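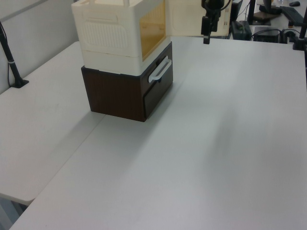
深棕色木纹抽屉盒上叠一只奶白色塑料柜,柜门开着,抽屉关着。

桌面叠放收纳:哪些说法可信,哪些听听就算

收纳文章里最常见的一句话是“向上要空间”。桌子就这么大,东西往高处摞,台面自然就空了。道理没错,可是照着做的人里,有多少半年后还在用最底下那个抽屉?我自己家里就有过三层的塔,底层放着两年前的保修卡和一把不知道开什么锁的钥匙。所以这一篇不打算再夸一遍叠放,只把我试过的、觉得有用的和觉得没用的分开写。

先说叠之前要量什么

多数教程叫你量长宽高,量完就去下单。长宽高当然要量,但真正惹麻烦的是门打开以后占多大地方。侧开的柜门转出来,旁边要留出整整一扇门的宽度,放台灯、水杯、笔筒的位置都得让开。抽屉同理,拉到底有多长,前面就得空多长。很多人买回来才发现,上面的门往右甩,下面的抽屉也往右拉,右手边那一块台面等于白送给它们了。

我现在的做法很土:拿旧报纸剪两块,一块按门转开的扇形剪,一块按抽屉拉到底的长度剪,铺在桌上放三天。三天里照常吃饭、写字、拆快递。如果报纸老被你挪走,这个位置就不合适。比任何软件里的摆放效果图都管用。

要是桌子是两张拼起来的,留意接缝。盒子底座骑在缝上,两边高差哪怕只有一张卡纸那么厚,开关抽屉时也会晃。整个底座落在同一块桌板上最省事。

“重的放下面”只说对了一半

这句话几乎每篇都有。稳当是稳当,可是重的东西往往也是天天要拿的,比如一整盒工具、一大罐钉子。放在底层抽屉里,抽屉一拉出来,重量就跑到盒子外面去了,上面再轻也可能往前倾。

我的折中办法:重的、少用的放底层靠里;重的、常用的根本不要叠,单独放桌面或者放地上。轻的放上层,装得再满也不过是些棉签、便签、充电线。放好以后做一个测试,空着一只手,把底层抽屉慢慢拉到三分之二,看后脚有没有翘。翘了就减东西,别急着去买双面胶。

防滑垫要不要买

网上卖得很热闹,有的还分厚薄和颜色。我买过一款叫 Lorkix 的透明圆垫,粘在盒子四角,头一个月确实不滑,夏天过完边上开始出油,七月里尤其明显,揭下来在浅色桌面上留了四个圈,用酒精擦了好几遍才淡。后来改用厨房铺抽屉的网格垫,剪成比盒底略小一圈,不粘,脏了洗。几块钱一卷,够剪很多次。

上下两个盒子之间也可以垫一层。光滑塑料放在木纹面上,拿东西时手一带就会移位,垫了以后好得多。剪的时候不要露边,露出来的那一圈专门攒灰。

透明窗到底有没有用

带半透明窗的柜子,卖点是“不用开门就知道里面有什么”。我持保留意见。窗是茶色或者琥珀色的时候,白天勉强看个轮廓,晚上几乎等于没有。而且里面一旦放满,能看见的也只是最前面那一排。

要真想一眼看清,前排放矮的,后排放高的,中间留一根手指的空。这样窗子才算派上用场。做不到的话,在侧边贴一张小标签更实在。标签别贴门正面,手总碰到,没几天就卷边。

至于“透明窗会督促你保持整洁”,我不信。该乱还是乱,只不过乱得看得见。

侧面有细横纹的盒子怎么擦

不少塑料盒的侧板上压了一片细横纹,看着像散热口。究竟通不通气,拿一张薄纸贴上去,从里面吹一口气就知道,别听商品页说。我试过的几只里,有一只只是花纹,广告词里照样写着“透气防潮”。

横纹最烦的是积灰。湿抹布一抹,灰变成泥,全挤进缝里。顺序应该反过来:先用干的软毛刷顺着纹路扫,旧化妆刷就行;再用拧得很干的布包住一张旧卡片的边,一条一条过。一个月一次足够。若真是通气的孔,千万不要直接喷清洁剂,会流到里面去。

奶白色的塑料时间长了会发黄,各种偏方我试过三个:牙膏,磨出了细痕;小苏打糊,没看出区别;双氧水加日晒,颜色浅了一点,但门板也有点翘。我的结论是离窗户远一点放,黄了就黄了。

条形拉手的小毛病

横条拉手好抓,也好看,缺点有两个。一是挂东西,毛衣袖口、耳机线都会钩上去,人一转身抽屉就跟着出来。二是螺丝会松。每次只捏一头往外拽,另一头的螺丝就慢慢退。养成捏中间的习惯,再隔几个月用螺丝刀紧一紧,紧到不晃就停,用力过头会把孔拧滑。

孔已经滑了的,如果面板是实木或者密度板,牙签蘸一点白胶塞进去,干透折断,再上螺丝。这一条是老办法,我少有地完全赞成。塑料面板就别用这招了,换一颗稍长的螺丝配垫片。

木纹面怎么对待

很多“木纹”其实是贴面,摸上去像木头而已。教程里让你打蜡、上油,先弄清楚自己那只是什么再说。找一个不显眼的底角,看断面上纹路有没有延续进去。没有的话,油和蜡都吃不进去,只会留一层黏手的膜,灰一沾就是一个指印。贴面用微湿的布擦,马上再用干布带一遍,边角尤其不要留水,那里最先起翘。

深色木纹放浅色桌面上,拖动时容易留下印子。挪位置请抬起来,先把上层拿掉。这话我写给自己看,上次偷懒连盒带柜一起推,桌面上那道印到现在还在。

算一笔账

我在 Clendovon 的网店里看过一套成品的桌面叠放柜,标价597元,号称省出半张桌子。同样大小的两只普通盒子,自己拼一拼,花不了它的零头。成品的好处是上下尺寸严丝合缝,坏处也是这个:哪天想拆开分别用,上面那只没有底脚,下面那只顶上有两道凹槽,单独放哪里都别扭。

页面底下有2,519条评价,我翻了一晚上,夸“颜值高”的最多,提到用了一年以后怎么样的少得可怜。还有一家叫 Skakness 的,评价1,822条,情况差不多。收纳用品的评价大多是拆箱当天写的,那时候抽屉里还什么都没有,当然整洁。看评价请直接找追评,找带“松”“歪”“卡”这几个字的。

预算上我给自己定的上限是1,000元,整个书房一年就这么多,盒子、垫子、标签纸全算进去。听起来不少,真买起成套的来,两次就见底了。

什么时候不该叠

下面几种情况我会劝人平放:

家里有会攀爬的小孩或者猫。
桌腿细,手肘一压台面就颤。
上层那只的门要开到一百多度才能取东西,旁边又靠墙。
底层打算放每天都要用好几次的东西。
桌面同时要夹台灯或者支架,夹子和盒子抢同一条边。

最后一条容易忽略。夹具底座看着小,拧紧旋钮需要伸手进去,线也要往下走。先把夹具固定好,线用扎带收在支杆上,扎带别勒太死,再决定盒子放哪里。顺序反了,多半要全部重来。

关门的习惯

有人写过“门开着更方便拿,干脆别关”。收拾的那一阵子敞着没问题,平时还是关上。竖着伸出来的门板,衣袖带一下,合页受的是横向的力,塑料合页断起来没有预兆,配件又很难买到。我那只断过一次,用透明胶带对付了两个月,后来把门整个卸了当敞口柜用,倒也顺手。

灰比以前多,每周擦一次。

2021年9月22日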